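Liste: Robotik-AG, Greifen und Sortieren
Betreff: Re: Aufgabe fürs Sommertreffen - Obst statt Klötze?
Datum: 30. Juli 2018

Hallo zusammen,

ich antworte unter den Zitaten, sonst verliert man hier ja den Faden.

> Die Letix-Gruppe schlägt vor, die Klötze dieses Jahr ganz zu
> streichen und nur noch mit Obst zu arbeiten. Das ist näher am
> Leben, und die Jüngeren haben mehr Spaß daran.

Mehr Spaß vielleicht. Ich habe trotzdem Bauchschmerzen damit. Die Klötze haben den Vorteil, dass zwei Gruppen an zwei Orten dieselbe Aufgabe haben. Mandarinen haben diesen Vorteil nicht. Wer im März bei der Runde in Plimatwood dabei war, erinnert sich, wie lange wir über eine weiche Tomate gestritten haben und ob die nun "unbeschädigt abgelegt" war oder nicht. Die Regel dazu ist bis heute nicht geschrieben.

> Das Üben läuft gut, wir machen das inzwischen mit den Handgreifern
> und brauchen dafür keinen Aufbau. Geht in jedem Wohnzimmer.

Dass es in jedem Wohnzimmer geht, glaube ich gern. Ob es in jedem Wohnzimmer dasselbe ist, bezweifle ich.

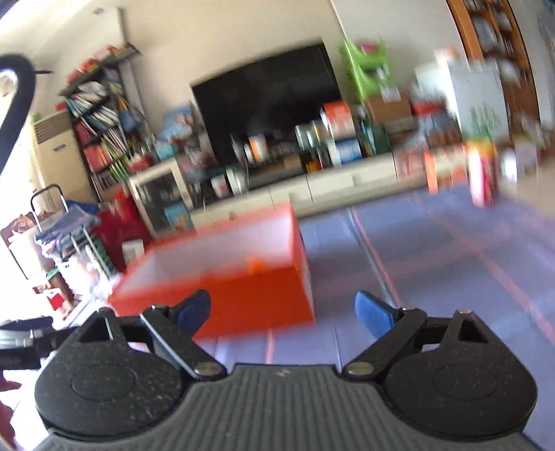 Mein Einwand betrifft die Ausgangslage. In der Ausschreibung steht "Behälter auf ebener Fläche, Abstand frei wählbar", und das ist mir zu wenig. Auf Schaummatten am Boden, mit den roten Klebestreifen quer darüber, fährt man einen Kasten anders an als auf einer Tischplatte, schon weil man von weiter oben kommt und sich bücken muss. Sollen die Streifen eine Grenze sein? Dann gehört das mit Maß in die Regeln. Sollen sie keine sein, dann bitte weg damit, die Jüngeren richten sich nämlich nach jedem Strich, den sie sehen. Und wenn der Kasten groß und leuchtend orangerot ist und eine Mandarine hineinsoll, die fast dieselbe Farbe hat, möchte ich wissen, was die Auswertung später daraus macht. Bei Joly hat man mir dazu gesagt, das regle sich über die Menge der Durchgänge. Mag sein. Belegt hat es mir bisher keiner.

> Wir haben jetzt 1.180 Durchgänge zusammen, das sollte für das
> Training reichen.

Reichen wofür? Ich habe mir etwa 110 davon angesehen, mehr war an den Abenden nicht drin. Bei 30 hätte ich nicht sagen können, ob der Griff gezählt werden soll. Mal geht die Hand zweimal hin, mal wird das Stück nur geschoben und jemand hat trotzdem "gegriffen" eingetragen. Das ist kein Vorwurf an die Schüler, die haben das Formular so bekommen. Aber eine große Zahl wird nicht besser davon, dass man sie in jede Rundmail schreibt.

> Außerdem können jetzt zwei gleichzeitig an einem Tisch üben, das
> spart Zeit.

Da bin ich am wenigsten überzeugt. Zwei Greifer über einer Tischdecke, jeder an seiner Mandarine, das klappt, solange die Stücke weit genug auseinanderliegen. In der Mitte, wo die Kirschtomaten neben der größeren Orange liegen, muss vorher klar sein, wer zuerst darf. Sonst üben wir vor allem Ausweichen.

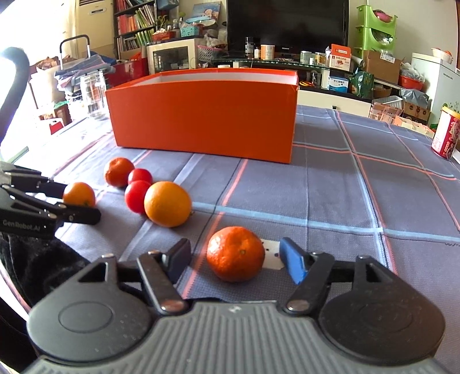
Übungstisch mit Obst, zwei Greifer, der Kasten steht dahinter

Noch zur Decke: Ein Karomuster sieht nett aus und hilft beim Hinlegen, aber beim Treffen in Cidham liegt der graue Filz auf den Tischen. Wer nur auf Karo übt, merkt das dort. Ich würde mindestens die Hälfte der Durchgänge auf einer einfarbigen Unterlage machen, egal auf welcher.

> Gibt es Einwände gegen die Anmeldung in der neuen Klasse?

Ja, meinen. Ich bin nicht grundsätzlich dagegen, ich halte nur die Begründung für dünn. Bevor wir uns für "Obst" anmelden, hätte ich gern auf dieser Liste geklärt:

- Was gilt als beschädigt, und wer entscheidet das am Tisch?
- Boden oder Tisch? Eins von beiden, für alle Gruppen.
- Zählt ein geschobenes Stück, wenn es am Ende im Kasten liegt?
- Wie viele Versuche pro Stück? Mein Vorschlag wären 4, mit den Klötzen kamen wir damit gut hin.

Und dann bitte ein einziger Vergleich, der seinen Namen verdient: gleiche Gruppe, gleicher Tisch, einmal Klötze und einmal Obst. Wenn das Obst dabei gut abschneidet, ziehe ich den Einwand zurück und kaufe die Mandarinen fürs Sommertreffen. Bis dahin stimme ich für die alte Klasse.

Die Klötze liegen übrigens noch bei mir im Keller - falls jemand sie vorher braucht, bitte kurz schreiben, ich bin ab nächster Woche nur abends erreichbar.

Viele Grüße
aus der Klotzfraktion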